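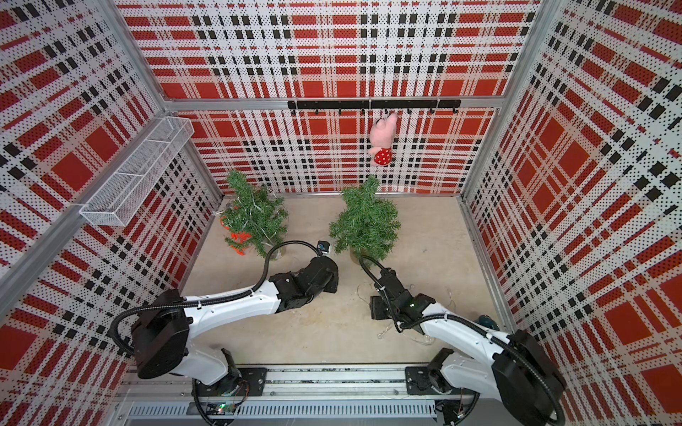
Plaid on three sides, a rail of hooks, a wire basket and two little trees: pegboard in its party clothes.

I have never been a plaid person. I grew up in a house where the curtains, the couch and my father's bathrobe all came from the same family of tartans, and I left home with a firm plan to live among plain white walls forever. So when I tell you that I've spent the summer thinking about red, white and black plaid pegboard, please understand how far I have traveled!

Perforated panels are garage stuff to most of us (mine held a rake and one very sad bicycle pump). Give them a printed pattern, though, and they turn into something closer to wallpaper that happens to carry things. Big red squares, white bands, rows of small black rectangles, and then all those tiny holes speckling the whole business so that it looks a bit like woven cloth. Run it around three walls with a pale beige floor in between and you've got a Christmas window, or a very cheerful closet.

I called Graciela Mansilla, who dresses shop windows in Skirham and has strong opinions about walls. Her first rule is that a loud pattern should go everywhere or nowhere. "One plaid wall looks like you ran out of money," she told me. "Three looks like you meant it." She also likes some bare metal next to a busy print, and I'm with her there. A plain silver aluminum beam along the bottom of a panel gives your eye somewhere to sit down for a minute.

Then there's the question of what to hang, and I got this one completely wrong at home. I did my own back hallway in May, 8 panels at 600 millimeters wide, and the day I finished I filled every single hook. Scarves, keys, a colander (don't ask), two tote bags from Zelero. It looked like a yard sale in a windstorm. Graciela came by, took nearly all of it down and handed it back to me in a laundry basket.

What works is a long black rail with lots of small hooks and hardly anything on them. One pink plush toy in a red polka dot dress, hung up by a raised arm, does more for a wall than my whole scarf collection. The dress picks up the red and the white dots chat away with the perforations, and the pink is just wrong enough to be fun. I went straight home and hung up my niece's old rabbit. She's fifteen and claims not to care, but she has moved him twice.

Baskets next. A white wire mesh one with open sides barely hides the pattern, and a divider saves you from the usual soup of batteries and tape. Mount it flat against the panel. Mine is screwed in at the top only and droops like a tired mailbox, and Danylo Savchuk at the hardware store has now explained washers to me on four separate occasions.

And the trees! I'm a sucker for a small artificial Christmas tree, and I think they're better in twos, as long as they don't match. Let one be bushier and a little taller, in a small pale pot, and let the other wear some thin silver strands and a bit of orange around the base. Leave some floor between them, too. I always want to shove mine together and fill the gap with presents, and every year I end up with a green lump.

Orange with all that red sounds like a mistake, I know. I tried a strip of orange felt around my own tree, fully expecting to hate it, and it's still there – in August, yes, with the tree. My neighbor Genji Hoshino has stopped mentioning it when he brings the mail over.

I still have white walls in the bedroom. But there's one leftover panel leaning behind the dresser, and last night I caught myself holding it up over the headboard to see how it looked.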